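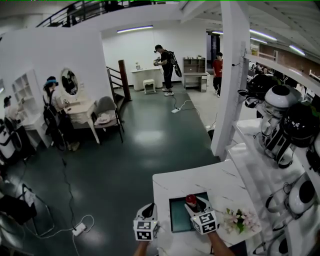
Abla Abou Jaoude wrote in after last month's issue to say that hand-held gripper kits are the cheapest way into robot training data she has priced so far, and that she can't see why any buyer would still start with an arm. She's right about the price of the grippers. I'm less sure about the rest of the sentence.

I have now read quotes from Irus, Skinen and Jarneck, and all three do the same thing. The first page gives you a figure per pair of grippers, and the figure looks friendly. Then you turn over. The marker cubes are an accessory. The backpack rig is an accessory. The headset is "recommended", and when I asked Skinen what happens if you leave it out, I got a brochure back. Nobody wants to sell you half a system, fine, but then put the whole system on page one.

What bothers me more is what sits outside the quote. You need people to wear the stuff, and you need a room for them to work in, with a vanity table, a counter, a chair with a cloth on it, shelves to reach into. Furniture is cheap until you want it changed every couple of weeks so the data doesn't all look the same. Power is another one. With several people wearing rigs on one floor you end up with power strips and cables where they walk, and a landlord may have views on that. Get an electrician's price before you sign for the hardware.

Then there are the hours. Irus told us a new operator is up to speed in 90 minutes. Maybe so, for picking up something small. Ask them for the number of usable recordings per paid hour, after review, and ask who does the reviewing. Their sales desk sent me 434 as the count for a trial week with one operator. I asked how many were thrown out and was told 308 were kept. So the real cost per recording is well up on the one in their slide, and that's with their own staff in their own room.

Jarneck at least puts a spare parts list in the quote. Fingers wear, straps go, and cubes get knocked. Look at the lead times on that list, though, before you look at the prices.

Kuusisto will rent instead, with a minimum of 200 hours. I'd normally grumble about a minimum, but for a first project I'd take it over buying - you find out what your people can stand to wear for a shift, and you hand it all back in the fall if the answer is "not much".

As for skipping the arm, sooner or later the data has to run on something. If that something isn't in this year's budget, write down which year's budget it is in, and have whoever signs for it put their initials next to the line. I've seen two plans this summer where the robot itself showed up only as "phase 2", with no amount.

Abla has offered to send her own spreadsheet for comparison. If she's happy for it to go around, it will be in the July issue, with the supplier discounts taken out. Anyone else holding a quote from these four, send me page two.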